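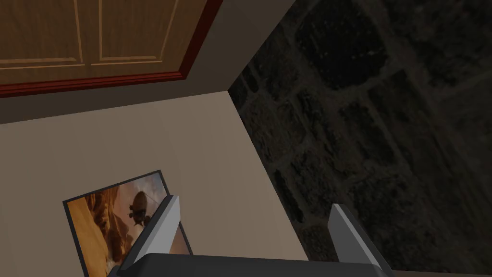
Fandis Astragal Seal Kit for Double Doors
Sold by Merkport, Gudville

Product type: brush and bulb seal for pairs of interior or sheltered exterior doors
In the carton: 2 seal strips, screws, end caps, cutting template, instruction sheet
Colors: white, brown, gray
Availability: usually on the shelf in Gudville

What it is

A pair of doors has a weak spot that a single door doesn't, and it's the line down the middle where the two leaves meet. You can weatherstrip the frame all you like and put a sweep on the bottom, and the air will still come through that line. The traditional cure is an astragal, a vertical strip fixed to one leaf that covers the joint. The Fandis kit is an astragal with a soft edge on it. One strip carries a rubber bulb and goes on the leaf you keep bolted. The other carries a short brush and goes on the leaf you use.

It's a decent product. I've sold it for years and fitted a fair number of them, and I've also taken back a fair number from people who bought it to solve something it was never going to solve. I would like to take back fewer, so please read the rest before you order.

What the box says and what I think of it

"Eliminates drafts." No. It cuts down the draft at the center joint. If the top corners of your doors don't line up with the frame, or there's a gap underneath you can slide a magazine into, most of your cold air is coming from there and you will be disappointed by supper time.

"Cuts heating bills." It might. I've never seen figures for this kit that I'd repeat to a customer, and any saving depends on what's on the other side of the door. Between a heated living room and a cold sunroom, I'd expect you to feel the difference at your ankles. Between two heated rooms there's nothing to save, and you'd be buying it for looks.

"Reduces noise." A little, and mostly the high stuff: dishes, a television, somebody's phone. Voices get duller. Bass comes through the panels of the door and a strip on the edge can't do a thing about it. If your problem is a drum kit, keep your money.

"Installs in minutes." I don't know whose minutes. Plan on a morning the first time you do it, more if you have to take a leaf off its hinges.

"Tested to 1,000 cycles." This one I believe, and I also don't think it's much of a boast. A busy kitchen door will go through 1,000 openings before you've got tired of the new paint. The bulb holds up well past that in my experience. The brush is the part that wears, and it wears first at handle height where people shove the door.

Will it fit your doors?

Measure before you order. Measure the gap at the center in three places, high, middle and low, with both doors shut and the fixed leaf bolted top and bottom. If the gap is even, or close to it, the kit will work. If it's tight at the top and wide at the bottom, one of your leaves has dropped and a seal will only hide that until next winter. Fix the hinges first. Longer screws in the top hinge will cure more sagging doors than any product on this site, and they cost next to nothing.

Doors that swing both ways are out. So are sliding pairs and anything with a rebated edge where one leaf already laps over the other. Glass doors with narrow stiles can be done, but check that your screws won't reach the glass. I know that sounds obvious. We've had the phone call.

Tall old wooden pairs are the ones people ask about most, and they're the ones I'm most careful with. They move. They swell in June and shrink when the furnace comes on, and a strip set tight in dry weather will bind in damp weather until you can't latch the door without leaning on it. Set the bulb so it just touches, and leave yourself adjustment in the slots. If you fit it in summer, expect to go back with a screwdriver after the heating has been on for a while. 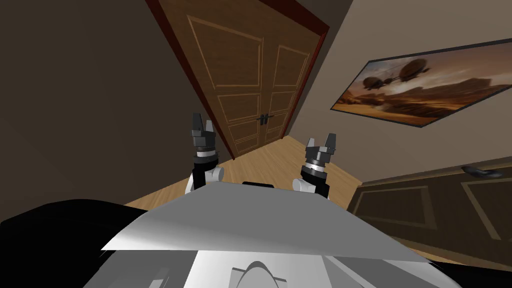
Fitting notes

The instruction sheet in the carton is translated and it skips things. These are my own notes, written up after a few arguments with it.

Start with the leaf that stays shut. Bolt it. If the bolts are loose in their sockets, sort that out now, as a leaf that rattles will chew up the bulb.

Cut the strips with a fine hacksaw from the face side. Tin snips crush the carrier and you'll see it forever. Take the bulb out of its channel before cutting and trim it separately with a sharp knife, a touch longer than the carrier, so it doesn't shrink back and leave a hole at the top.

Hold the strip in place with painter's tape and open and shut the other door a few times. Look at the latch side from a low angle with a flashlight. Mark the middle of the slots, not the ends. Drill pilot holes in hardwood even if the sheet says you needn't. The screws supplied are soft and the heads strip. I throw them out and use my own, and Merkport will swap them at the counter for better ones if you ask and bring the packet.

Put the brush on last. It should bend a little as the door closes. If it folds flat, it's too close, and you'll hear it scrape every time somebody goes to get a drink of water at night.

Don't paint over the brush. Don't paint the bulb either. If you want the carrier to match the doors, paint it before it goes up and let it dry for longer than you think it needs.

Compared with the Rudd strip

People ask whether to buy the Rudd stick-on strip instead, which we also carry. It's foam, it's cheap, and there's nothing to drill, so for a rented place it makes sense. On a clean, smooth, painted edge it will stay put for a season. On old varnish I've seen it let go over a single weekend. It squashes and stays squashed. If you own the house, get the Fandis. If you're moving out in the spring, get the Rudd and don't feel bad about it.

There are fancier seals with a spring-loaded drop bar, and the reps are very keen on them. For a fire-rated pair you need hardware that's listed for that use, and neither the Fandis kit nor the Rudd strip is what you're after. Ask your inspector before you ask us.

Returns and spares

Uncut kits come back for a full refund with the receipt. Cut kits don't, and no amount of talking on a Sunday afternoon will change that. Replacement brush is sold by the foot and slides into the old carrier, so you won't need to buy the whole kit again. Replacement bulb is sold only in white and gray. I've asked for brown — more than once — and I'm told it's coming, which I was also told before.

Orders over 200 dollars ship free. Don't pad your order to get there. One kit does one pair of doors, and most houses only have the one pair.

Questions about fit: send the gap measurements along with a photo of the top corners of the doors, closed. Mark it for Barry Hebden. I'd sooner tell you not to buy it.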